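Chapter 7
Pricing the First Product

Most founders set their first price in an afternoon, usually late in it, and then spend a year explaining it to people. This chapter covers how a new firm arrives at a price, how it tests that price, and when it should swallow its pride and change it.

We will follow one small company throughout. Himalwood sells flat-packed desks to people who work from home. Its founder, Qiuyue Gu, began with a spreadsheet that ran to 981 rows and produced a price of $200. Her first customer asked if that included the legs. It did - but the question was a fair one, and we return to it in Section 7.3.

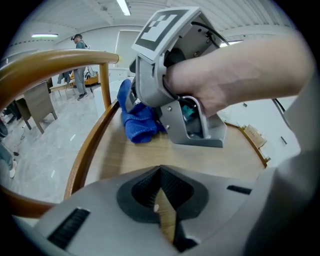
7.1 Cost, Value and Wishful Thinking

Cost-plus pricing starts with what a unit costs to make and adds a margin. Gu's desks cost $100 each in materials and labor, a figure that left out her own labor, as first-time founders' figures tend to. Value-based pricing starts with what the buyer would pay, and requires talking to buyers, a step many business plans put off until October.

Ea Bjarnason, who joined the firm as its second employee, interviewed 16 customers before touching the price. Their answers are given in Table 7.1. Read them before going on, and write down the price you would have set. Keep the note; you will need it for Exercise 4, where you may find it embarrassing.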